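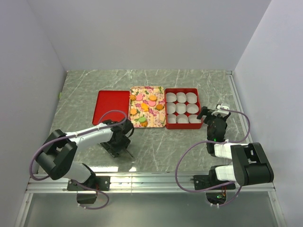
## Box packing, two arms - May 2025

Start state for the sweets task: everything on the flowered tray, nine cups in the red box, lid off to the left. The job is one sweet per cup, then lid on. A person at a candy counter does it without looking up. We want to know if Riloten can do it at all before anyone at Javham talks about a packing line again.

Did 31 runs on this layout.

- Full box, lid closed: 7
- Full box, lid not seated: 2
- The rest stopped early, mostly on a dropped or crushed piece

Macarons are the hard ones. The grip force that holds an orange cookie cracks a macaron shell, and the grip force that's safe for a macaron lets the flower shapes twist on the way over. Tried one setting in between and it was bad at both. Ots can switch force by item, but it has to name the item first, and it still calls the leaf- or fish-shaped cookie a flower when it lies at an angle.

Cups are the other problem. They are light and the pleats catch on the fingertips when the gripper backs out. Twice the cup came up with the sweet still in it. Opening more slowly helped. Pressing down before release did not.

Lid needs both arms. Left lifts, right steadies the box. If the box has shifted at all during loading, the lid lands crooked and the arms don't notice.

My read: fine for identical hard cookies, not ready for a mixed box. February notes said the same about the Dirkovitz dish rack - good on plates, poor on anything odd.

Next:

- Force setting per item, with the shape labels redone
- Check box position before the lid step
- Same layout, macarons only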